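Última actualización: julio
Tiempo de lectura: 2 min

Cómo acabé cantando en un coro a los 33

¡Por fin me he atrevido! Llevaba desde los 29 diciendo que quería cantar en un coro, y este año me apunté al de Mareton, que ensaya a cinco minutos de mi casa (cinco minutos, y yo poniendo excusas cuatro años). No sé leer partituras, no había cantado en público desde el colegio y me colocaron con las contraltos, al lado de una señora que afina como un diapasón. Me pego a ella y voy tirando.

Lo que más me ha sorprendido es lo físico que es. Sales de un ensayo con las costillas cansadas, con hambre y con una alegría rarísima. Finn Harms, el director, nos tiene veinte minutos soplando y haciendo sirenas antes de dejarnos abrir la carpeta, y al principio me moría de vergüenza. Ahora hago las sirenas en la ducha, en el coche y, según mis vecinos, también en el ascensor.

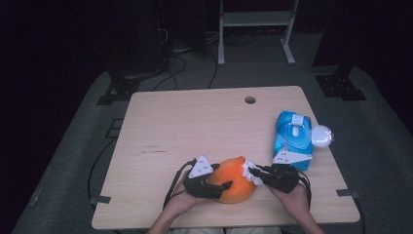 Manos a la obra, sobre la mesa de madera clara.

Estamos con una pieza a cuatro voces que tiene un pasaje endemoniado en el compás 29: las contraltos entramos a contratiempo mientras los tenores hacen justo lo contrario. La primera vez que nos salió entero, ¡pegamos un grito que ni en un gol!

Para estudiar en casa me grabo con el móvil, escucho la toma, sufro un poco y repito. También voy marcando las respiraciones a lápiz, que las mías nunca caen donde las de los demás.

En septiembre empezamos repertorio nuevo y buscan bajos. Si cantas grave y vives cerca, escríbeme y te cuento los horarios.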